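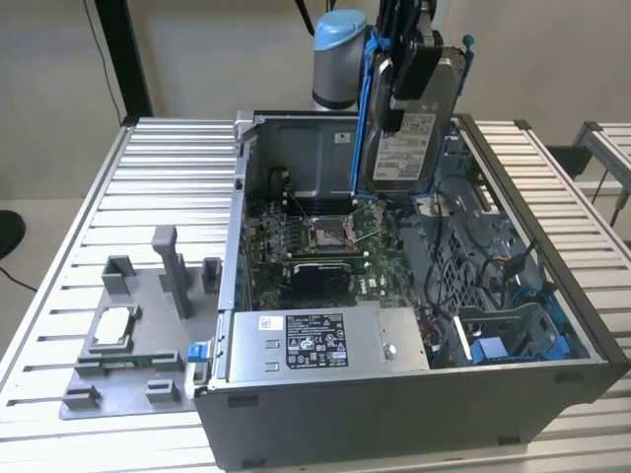

What does the new Pimia release change for people who run arms on fiddly jobs? It replans a move while the arm is still carrying the part, so a small error in the grip no longer means going back to the start.

I've been waiting for this one since July, when Rekha Bhatia showed a few of us an early build and then refused to give us a copy (fair enough, it crashed twice while we watched). Pimia 4 went out on Oct 17, 2025, and I had it installed before lunch.

The big piece is the planner. Old versions worked out the whole path up front and stuck to it, which is fine in open space and pretty awful inside a PC case with cables looping everywhere. The new one keeps checking where the held part is and adjusts as it goes - you can watch the path redraw in the viewer, and I'll admit I watched it for way too long. A hard drive in its carrier is a great test, what with all that metal and wiring to steer past.

Yaowalak Prasertsri, who wrote most of the grip estimation code at Nisero, told me the replanning step now takes 70 milliseconds on their test machine. Mine is older and slower, so don't ask me for numbers yet! She also said the team threw out 7 settings that "everyone copied from the same forum post anyway." I was one of those people.

Two gripes. The config files from version 3 won't load without the converter, and the Konon bridge isn't ready, so if your cameras go through that, hang on to the old release for now. Rekha says the bridge is next on the list.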